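8 Oct 2025
Whiteboard, floor stands, tile room

Onyekachi wants the white board down on the floor for the layout sessions, leaning back on two stands, so people can sit and write on it without a table in the way. I said I'd try it before anyone bought more hardware. I still think a wall would do the job, and we already own walls.

Started with the Promalton stands, which came in a pack of 6. The packet says they suit "all boards." I have my doubts about any part that suits all of anything. One had a burr along the lip where the board sits, so I took it off with the small file and put that stand back in the box marked for spares. The other 5 looked fine by eye. I didn't measure them.

First try: stands near the outside corners. Board bowed a little in the middle when I pressed on it with a marker. Wrote a line of text, pressed as hard as I normally would, and the whole thing crept backward on the tile. Not far, but it crept. Wiped the tile with a rag and tried again and got the same creep. So the dust theory (Wenceslao's) is not looking good, though he'll say I used the wrong rag.

Second try: stands moved in by a hand's width on each side. Less bow. Corners now feel floppy if you lean on them, and people will lean on them. Creep about the same to my eye, but I was pushing harder by then and was also in a bad mood, so don't put much weight on that.

Angle. Wenceslao's note from February asks for 76 degrees off the floor. I can't find where that number came from. He thinks it was the old Kandadach easel; Onyekachi thinks it was a guess that got typed up neatly. I set it by eye to something I could read while sitting, and that was clearly lower than 76. At that slope the ceiling light lands right on the glossy face and you lose a patch of whatever is written there. Standing it up more helps with the glare and makes it tippier. Pick one. 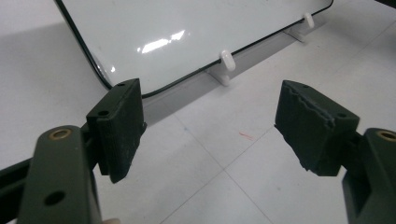

Things I'd want to know before we say yes to this. Does a strip of rubber under each stand stop the creep, or just slow it down? There's a roll of the Sulemana matting in the bottom drawer, enough for a test. Does the lower edge of the board chip if it gets set down on tile every day? And who wipes it? Dry marker dust on pale tile is going to look bad by the end of the first week.

Onyekachi read this over my shoulder and says I'm testing it like I want it to fail. Partly fair. I'll do the rubber test with her pushing on the board instead of me.

Price for the proper floor frame from Irnosley was 3000, before delivery. Not asking for that until the rubber has had a go.

To do: cut two strips, find the good level, ask Wenceslao for the page his 76 came from.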